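Buenaventura Street Neighbors - December meeting minutes

Taken by me, Lovely Lacson, because Khoa had the pen last time and it was my turn. Sorry these are a few days behind, I typed them up in between getting the kids fed and hunting for my notebook (it was in the car).

We started at 7:10 on Tuesday in the back room at Wunell Hall. Good turnout! I ran out of lines on the sign-in sheet, so if your name is missing please tell me and I'll add it. Khoa Lò chaired.

Last month's minutes

Read and approved with one fix. I wrote that the storm drain by the bakery was cleared, and it was the one by the bus stop. The bakery one is still full of leaves, and I got an earful about it from three different people before I'd even sat down.

Parking on Plikska Lane

This took up most of the night, as I think we all knew it would. The city wants to move the north side to two-hour parking on weekdays. Folks who live on the lane are mostly against it, and the shop owners are mostly for it, and I live on the corner so I get to hear both. Khoa read the letter from the city out loud, all of it, including the part with the map references. Comments close at the end of the month.

We went back and forth on resident permits. One neighbor said her sister's street got them and the problem went away in a week. Another said the same permits on his old block just pushed everybody's cars around the corner (my corner, in this case, so I perked up). We voted to send in a comment asking for two-hour parking with a free permit for residents. 13 for, 2 against, a few people sat it out. Khoa will write the draft and I'll check the spelling.
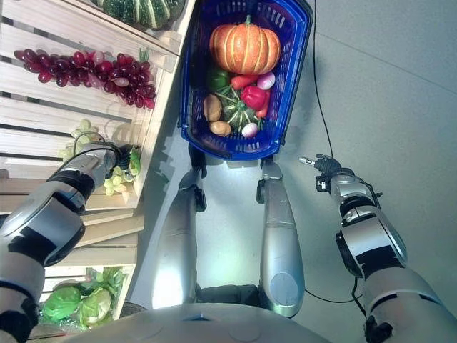

There was also a question about the loading zone outside the hardware store and whether it counts on Sundays. The sign doesn't say. Khoa is going to call and ask, and until then I'd keep off it.

Money

We have a little over $1000 in the account, which is the most since I've been coming. $200 of that is already promised for the new bulletin board at Drernano Park. The old one has a door that won't latch, so every flyer in it gets soaked, and the lost cat poster from spring is more or less part of the wood by now. We looked at two boards in the catalog and picked the plain one with the better lock.

Somebody asked if we could pay for snow shovels to lend out. I love this idea! We didn't vote since we had no prices, so I said I'd look into it and bring numbers next time.

Street lights

The one by the Drernano Park gate is still out. It's been reported, I have the confirmation email, and I've now reported it again. The two on the hill are back on but one of them buzzes. If it's outside your bedroom window, please send in your own report too - they seem to move faster when more than one house complains.
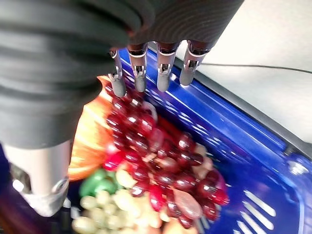
Winter potluck

Same room, first Saturday after New Year's, doors at five. Please bring a dish and a serving spoon, we are always short on spoons. Label anything with nuts. I'm doing my mother's pancit again and Khoa has been talked into the dumplings. We still need somebody with a big coffee maker, and somebody to stay after and stack chairs so it isn't the same four people as last year.

Other stuff

The blue recycling bins won't be picked up on the holiday, they'll come the day after. Speed bump request for the hill is still "under review." Whoever left a gray scarf at the November meeting, it's hanging on my porch rail and you can just come grab it.

We wrapped up at 8:50. Next meeting is the second Tuesday of the month, same time. Khoa has the pen.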